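Review: Lebrun two-arm table kit, after one month

We bought the kit in December for our training kitchen in Daltville. The price was 2,043 dollars, and I had budgeted 1,020. 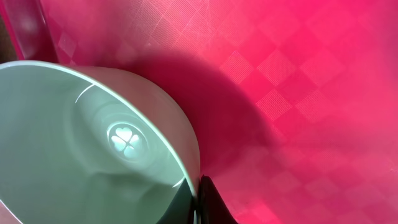 The fingers cost extra, so ask for the full list before you sign.

Spare cables and a second set of fingers added 553 dollars. Setup took us 4 evenings.

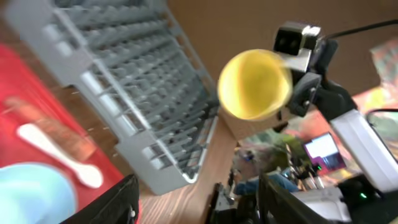 Saimi Hakala wrote to me that Valico rents a similar kit by the month, and she would try that first.

I would still buy, but with a bigger budget.
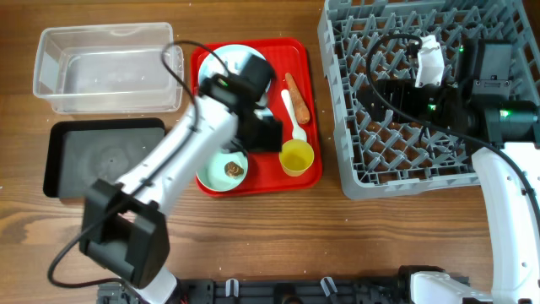 Before you order

Measure your table. A dish rack and a tray need space too.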